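Opening up a desktop tower: speaker notes
Repair evening, Illov branch library, December 2018

Slot is 4 x 10 minutes with questions at the end. Keep the side panel off from the start.

1. Why these machines

Patow handed over 400 office desktops when it moved buildings. We at Lepik take them in, strip what's worth keeping and rebuild the rest. Say that most people in the room have never had the side off their own computer. Start with the power wires, red, yellow, orange and black, and follow them down to the board. 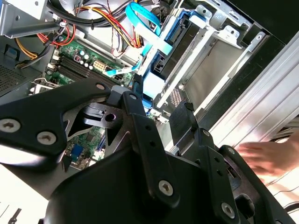

2. What comes out first

Unplug at the wall. Hold the power button for a few seconds. Touch bare metal on the case before touching the board. Memory goes in a bag with the bench number on it. Processor next, into a plastic tray, never loose in a pocket (mention November).

Pause for questions. Somebody will ask about thermal paste. Old paste gets wiped off with alcohol and a lint-free cloth.
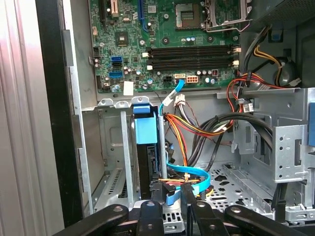 Arkach buys tested boards from us, and they send back any that have bent pins. One bad pin makes the board scrap. With the lever and frame flipped open and the socket empty, the pins are out in plain view, so this is the moment to check them with a flashlight. Don't brush them. Don't blow on them. If a cover is on the bench, put it on before doing anything else.

3. Cables

Take hold of the plug and pull straight. Data cables are the light ones, and people yank them. Point out the light blue one and where it meets the board. Power plugs have a latch; squeeze, then lift. Tie the supply wires back so they stay clear of the drives.
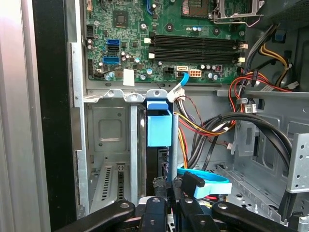
4. Sorting and numbers

Over 4000 parts on the shelves at Lepik now. Bins are cables, memory, drives. Drives go to the locked bin, wiped or not. Pass round the sign-up sheet for the next 3 sessions. Screws back in the lid before anyone leaves.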